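Hesby Residence Hall
Furnished Rooms: Frequently Asked Questions
Last revised June 12, 2021

The following answers apply to all residents of Hesby Residence Hall, including those in the Vosar Wing. Where an answer differs from the signed housing agreement, the agreement governs.

What furniture is provided in each room?

Every single room is furnished with a bed, a mattress, a desk, a desk chair, a wardrobe and one upholstered seat. Double rooms have two of each item, except the upholstered seat, which is shared. Lamps, rugs and bedding are not supplied.

May I bring my own furniture?

Residents may bring up to 2 small pieces, such as a bookcase or a nightstand. Larger items require written approval from the Housing Office before move-in. Mattresses and upholstered furniture from outside the building are not permitted.

May I remove furniture I do not need?

No. The building has no storage space for room furniture, and all items listed on the room inventory must remain in the room for the full term of the agreement. Furniture may be rearranged provided that it does not block the door, the window or the heater.

How do I complete the room inventory?

The inventory form is placed on the desk before arrival. Please note any existing marks, stains or loose parts and return the signed form to the front desk within 4 days. If no form is returned, the room is considered to have been in good condition.

Are the rooms in the Vosar Wing different?

The main building opened in 1967 and its rooms have built-in wardrobes. Rooms in the Vosar Wing are slightly smaller and have freestanding wardrobes. Rates for both are listed on the Stöckli Street entrance board and in the housing agreement.

Who cleans the rooms?

Residents are responsible for their own rooms. Hallways, shared kitchens and lounges are cleaned by Nositz Building Services under contract with the hall. Vacuum cleaners may be signed out at the front desk for up to 2 hours.

What should I do if I spill something on upholstered furniture?

Blot the spill with a clean, dry cloth and report it to the front desk. Do not use bleach, carpet shampoo or any colored cleaning product. Upholstery is professionally cleaned each January, and additional cleaning can be requested at any time.
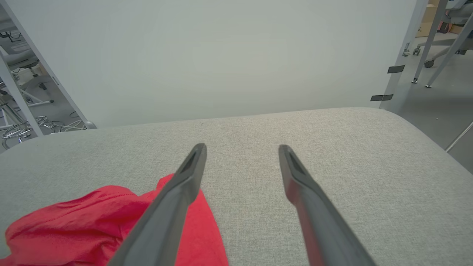
How are charges for damaged furniture decided?

The Housing Office compares the condition of the room at move-out with the signed inventory form. Ordinary wear is not charged. Burns, tears, permanent stains and missing parts are charged at the cost of repair, or at replacement cost if repair is not possible.

Can I appeal a charge?

Appeals must be made in writing within 8 days of the date on the notice. Please include the room number and any supporting documents. The decision is sent by mail to the forwarding address on file.

Where do I report a broken item?

Repair requests may be left at the front desk at any hour or entered through the resident portal. Please do not attempt repairs to beds, chairs or wardrobes yourself.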